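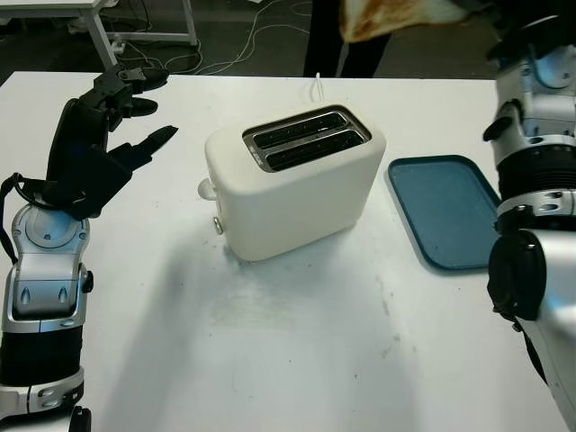 Ticket 815: Subtitles late from reel 4 onward, feature "Trullov"

Status: Closed, fixed by supplier
Opened by: Gheorghița Costache, projection, Skoltbridge Cinema
Equipment: Okent server, screen two
Supplier: Biswas Film Distribution
Priority: High (public screening booked)

Problem as reported

The English subtitles on "Trullov" are fine for the first three reels. At the start of reel 4 they come up late and stay late. During the kitchen argument the lines appear after both actors have stopped talking, and the first line of the brother's speech shows up over a shot of the road. It doesn't get any worse as the reel goes on. Reel 5 is back in sync.

Picture and sound are both good all the way through. There are no error messages on the server. The key is valid and the film loaded without a warning.

I ran it twice from the top of reel 4 and got the same result each time, with the same line late by the same amount.

First reply, support desk

Thanks for the clear report. Before we contact the supplier, please try the following and write the result next to each one.

1. Stop playback, restart the server, and play reel 4 from its first frame. Result: still late.
2. Play reel 4 by jumping into the middle of it. Result: still late, same amount.
3. Check that the playlist has the film only, with no trailers or house slides in front of it. Result: film only. Trailers had been in the playlist the first time. Taking them out made no difference.
4. Play a different subtitled feature on the same server. Result: in sync for the whole film.
5. Delete "Trullov" and load it again from the delivery drive. Result: loaded and verified with no errors. Still late.

Gheorghița also moved the film to the server in screen one, which we hadn't asked for but which helped. Same fault there, so we stopped looking at the hardware in screen two.

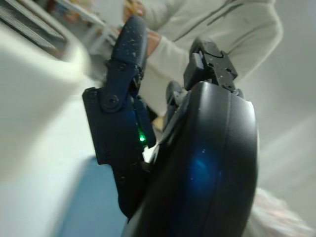 SKOLTBRIDGE, 15th March. Measured the delay on reel 4 with the frame counter showing. Picked a line that starts on a hard cut (the door opening, "You said Friday") and stepped through it. The subtitle arrives 300 frames after the cut. Did the same on two later lines in the reel. 300 frames both times.

A fixed delay in one reel points to the files and away from playback. Opened the playlist file from the drive and compared the reels. For reels 1, 2, 3 and 5 the picture, sound and subtitle tracks all have the same length. In reel 4 the subtitle track is longer than the picture by 300 frames. The server plays what it can and drops the rest, which also explains why the last two subtitles in the reel never appear. Gheorghița had noted those as missing, but we had treated it as a separate problem.

Sent the numbers to Biswas and asked whether the picture in reel 4 had been changed after the subtitles were made.

Reply from Biswas, technical

The director shortened the opening of reel 4 after the festival run. It was one long shot of the empty bus station before the first line of dialogue. Picture and sound were both recut. The subtitle file for that reel was taken from the festival version by mistake. We had one other site call about it, and they were told to check their server, so apologies for that.

We will send a small replacement package with a new subtitle file for reel 4 and a new playlist. You don't need to load the full film again. Keep the old package on the server, because the new one uses its picture and sound.

A new key is needed for the replacement version. The old key won't open it.

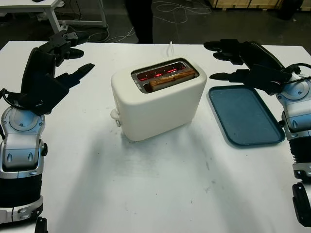
Toaster on, one slice in the front slot.

Installing the replacement

Gheorghița received the package by download and copied it to a stick formatted for the Okent server. The first attempt to load it failed with "asset not found." The original film had been moved off screen two when it was tested in screen one, so the replacement had nothing to attach to. The steps that worked were:

- Load the original film back onto screen two from the delivery drive.
- Load the replacement package.
- Load the new key.
- Build a new show playlist and pick the version with "V2" at the end of the title. Both versions show up in the list and the names look nearly the same.
- Remove the old version from any saved playlists.

Played reel 4 from start to finish. The door line now lands on the cut. The last two subtitles in the reel are there. Also played the change from reel 3 to reel 4 and from reel 4 to reel 5, and both are clean.

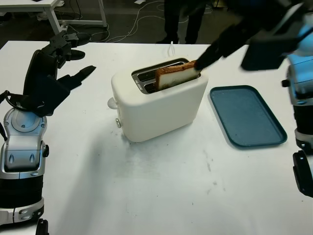 Can the projectionist correct a delay like this on the server without a new package?

The Okent server has a delay setting for sound, but it has none for subtitles, so the fix has to come from the supplier.

Closing notes

Screening went ahead with V2. Gheorghița asked us to leave the old version on the server until the run is over, and we agree, as deleting it would break the new one. The key for V2 covers the full booking.

Biswas has been asked to put V2 on all outgoing drives. Ticket closed.

Related tickets

Trailer plays in the wrong shape before a widescreen feature
Key not yet valid on the morning of a screening
No center channel on an older feature, Okent server
Subtitles cut off at the bottom of the screen
Open-air screening in August: drive will not mount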